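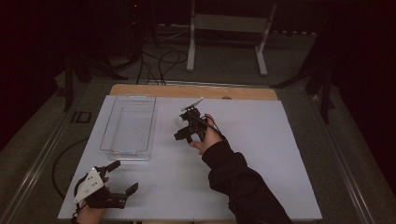
A student at Sarnonau once asked the lab why the gripper had to be held by hand at all, if the goal was a machine that works alone. The question sets the order of this chapter.

Chapter 3
Collecting Demonstrations by Hand

The project course at Ayala starts with a board, a tray and two hand-held grippers. Each team records itself performing a short task, and the recordings become the training set for the Ciltik arm used later in the term. Quality is decided at this stage. A hesitation in the recording will be learned along with the task.

Last year's class submitted 1,349 demonstrations. The course accepted 600. Most rejections had one of two causes: a gripper left the working area, or the start position was not repeated.

Section 3.1 covers table setup and cable routing. Section 3.2 defines a valid demonstration - start pose, contact, release, end pose. Section 3.3 gives the file layout required by the Brastana competition, which limits each entry to 28 tasks. Readers should have completed the calibration exercise in Chapter 2.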